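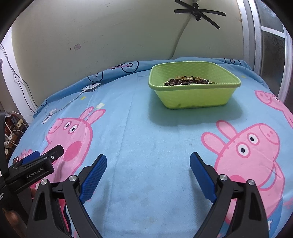
27 September 2022

I started judo in August, at an age when most people start complaining about stairs. The gym is called Dolter and sits above a tire shop, so every hard throw gets a complaint from downstairs. I have contributed to very few of these. Mostly I get thrown.

My first tournament was Saturday's little thing's bigger cousin, the Kartha Open, with nearly 700 people signed up and one working scale. I stood in line 50 minutes in my underwear to learn I was two pounds over. They let me jog it off in the parking lot.

My match lasted less time than tying my belt did. He bowed, I bowed, and then I was looking at the ceiling, which needs paint. Entry was 50 bucks, so I'd rather not work out the hourly rate.

Signed up for the next one already. New division, same knees.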